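Multov – Météo de piste
Onsri, capteur de visibilité pour petits aérodromes
Réf. catalogue : Onsri / version mât fixe
Mis à jour le 26 octobre 2018

Brume sèche, poussière, fumée de brûlis. Le capteur mesure, la tour reçoit, le pilote sait. Stock limité sur la version mât, voir plus bas.

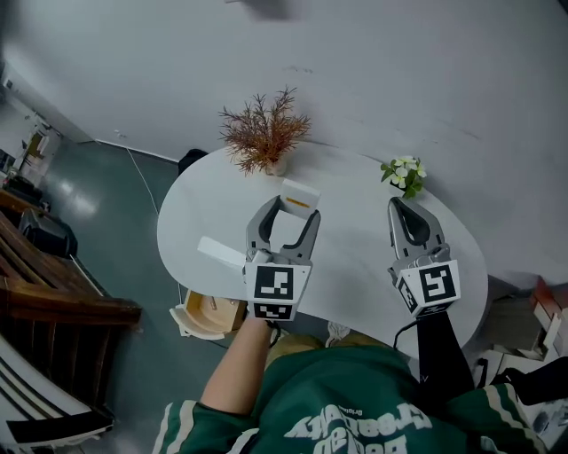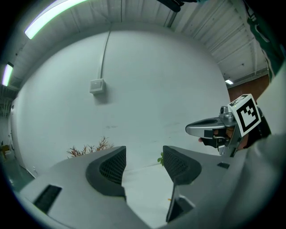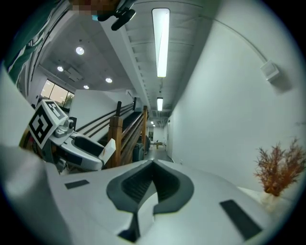
Onsri mesure la visibilité horizontale au seuil de piste et l'envoie toutes les 2 minutes au poste de l'agent AFIS. Mesure par diffusion avant, tête inclinée vers le bas, capots anti-poussière livrés. Pensé pour la saison sèche : vent chargé, hygrométrie au plancher, plus rien de vert le long des clôtures, que des tiges rousses en bouquet hérissé comme celles du petit vase blanc sur la table. Dans ces conditions les optiques s'encrassent vite, et un capteur encrassé annonce n'importe quoi. Onsri surveille donc sa propre vitre et passe en état « douteux » avant de donner un chiffre faux. L'agent voit le statut à coté de la valeur, pas dans un menu.

Ce que vous recevez
Tête de mesure, montée et réglée en atelier
Bras et collier pour mât existant (mât non fourni)
Coffret d'alimentation, secteur ou solaire, à préciser à la commande
Câble de 18 m, connecteurs étanches montés
4 capots de rechange
Plaque d'étalonnage avec sa housse
Logiciel Ternetent, licence pour un poste

Ternetent, en deux mots
Affiche la visibilité, la tendance, les seuils. Seuils réglables par l'exploitant, alarme sonore ou non. Export du journal en texte simple, lisible partout. Pas d'abonnement. Interface en français et en anglais, l'espagnol arrive (Zoila Zapata s'en occupe, prévu pour février).

Pas compris
Le génie civil. Le mât. L'autorisation de votre autorité de l'aviation civile, à demander par vos soins. Onsri est une aide locale, il ne remplace ni l'observation réglementaire ni les messages officiels. À lire avant de commander svp, la question revient toutes les semaines.

Entretien
Vitre : chiffon doux, eau claire, jamais de solvant. En période de poussière, passage chaque matin avant le premier mouvement. Capots à changer quand ils sont rayés. Étalonnage avec la plaque fournie, par temps clair, la procédure tient sur une page dans le coffret.

Garantie 2 ans, tête et coffret. Câble hors garantie si rongé (oui, ça arrive, prévoir une gaine).

Retour d'utilisateur
« Posé à Walgate juste avant les poussières. Le premier matin la valeur est tombée d'un coup, on a retenu un départ, on a attendu que ça remonte. Avant on regardait le château d'eau. L'alarme est trop forte, on l'a baissée. » Rizwan Janjua, exploitation

Livraison et délais
Version secteur : en stock. Version solaire : sur commande, le panneau vient d'un autre fournisseur et on dépend de lui. Enlèvement possible à l'atelier, prévenir la veille. Pour l'export, demander d'abord le devis transport, les frais changent trop selon la destination pour êtres affichés ici.

Prix sur devis. Indiquer longueur de piste, alimentation disponible, distance entre le mât et la tour.

Contact commercial : Edith Valderrama
Support technique : Velimir Stojanovska
Pièces détachées : même formulaire, cocher « pièces »

Voir aussi : câbles de rallonge, gaines, plaques d'étalonnage seules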